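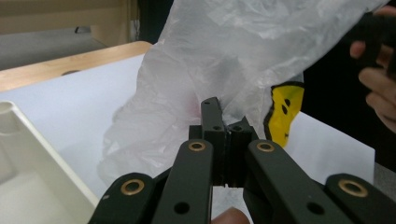

Do Thin Bags Save Any Time? Packing Trials at Sillerbridge
Dae-han Joo and Yanti Teoh
Supervisor: Helmut Thiele

1. Why we looked at this
The packing guide we were given claims that thin plastic bags are the quickest way to wrap small household goods. It gives no source. We had doubts, mostly from having used these bags, and decided to time the job ourselves.

2. What we did
Each of us packed 40 sets of kitchen items, half into thin translucent white bags and half into paper ones. The clock started when a hand touched the bag and stopped when the bag was folded shut. A set that tore its bag was timed again from zero, a rule Yanti argued against and still thinks is too kind to plastic.

3. Results
Filling was faster with plastic. Opening was not. The film clings to itself, and finding the edge took up to 9 seconds on the worst tries. Paper opened at once but was slower to fold down. Taken together, the two came out within 2 seconds of each other per set, and we don't believe our stopwatch work is good enough to call that a difference.

4. Problems
Two packers is a tiny group. We both got faster as we went, and the plastic sets came first, so paper probably had an unfair advantage. Anas Issa read a draft and asked why we hadn't mixed the order. We should have. He also pointed out that the bags came from a single roll, and another make might open more easily.

5. What we would claim
Very little. The guide's promise of "up to 60 percent less packing time" did not show up in anything we measured. We would want to see a repeat with mixed order and more packers before anyone changes what they buy. The raw times are in Appendix A, including the torn sets.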